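Overnight ferry or bus to Rirard in November??

tidepool_jo
Going in November, four nights, want to see the old harbor and the cliff path. Ferry is 56 each way with a seat, bus is 40 but takes forever. Anybody done both? Carry on only. Also is the town dead that time of year

mack_in_transit
Bus. Ferry gets canceled when the wind picks up and then you're sleeping on your backpack in the terminal. Ask me how I know

Sallowfield
Disagree. Did the ferry two Novembers running, left on time both trips. Coffee on deck, lights coming up over the harbor at 6 am, best part of the whole vacation. The bus is 14 hours with one decent stop. Never again

mack_in_transit
Two trips isn't a pattern. And it's 14 if you catch the slow one, the express skips the inland towns

Sallowfield
Express doesn't run off season. Check the timetable

mack_in_transit
ok fair, just looked, it stops end of October. Still say bus

tidepool_jo
So slow bus or windy ferry, great. What about the cliff path, is it open

peg_and_rucksack
Path is open all year but the upper half is mud. Real shoes please. It tops out at 900 feet and theres no rail on the last bit. I turned around, husband went on, he said the view was mostly fog

Town is quiet, not dead. Half the restuarants close. Cherkaoui stays open, get the fish soup, go early. Imen is the guesthouse I'd pick, plain rooms, big breakfast, five min from the pier. Ask for the back, the front ones get the delivery trucks

quillback
Second Imen. Would NOT second Cherkaoui, we waited an hour and the soup was lukewarm. Market hall has better food for half the money

peg_and_rucksack
When was this? We've been three times, never had a bad meal there

quillback
Last spring. Maybe an off night. An hour though

Sallowfield
Market hall closes at 2 pm in winter so that's lunch only. Dinner it's Cherkaoui or crackers in your room

tidepool_jo
lol ok. Soup it is. Anything for a rainy day? My sister is coming and she gets bored fast

peg_and_rucksack
Maritime museum, small, an hour tops. Then walk over to Prullar – the cafe behind the church, not the shop with the same name. Sit upstairs. Nabila Metwally has a write up on her travel blog, she goes into the side streets more than the guidebooks do. Pasting the start, the site is slow

Wet Days in Rirard
by Nabila Metwally

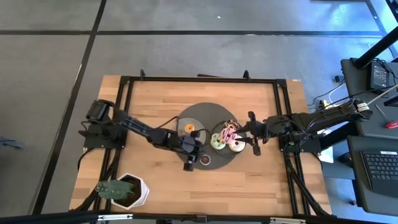 4 min read

Rain comes in sideways here, so forget the umbrella. Start at the museum when it opens and do the upstairs first, the school groups stay on the ground floor. Then cut through the lane behind the church. Most of the doors look shut – push them anyway. A bookshop, a man who fixes clocks, a place selling only wool. By noon you'll want something sweet and somewhere warm to sit, and you should give in to both.

quillback
The clock guy retired I think. Wool place is still there, cash only

tidepool_jo
She'll love the wool place. Thanks all, leaning ferry, will book the kind you can change

mack_in_transit
Bring a pillow for the terminal

Sallowfield
Starboard side for the sunrise. Ignore mack

peg_and_rucksack
Starboard going over, yes. Coming back you leave after dark so sit wherever. And get the seasick pills before you board, the ship's shop was out when we went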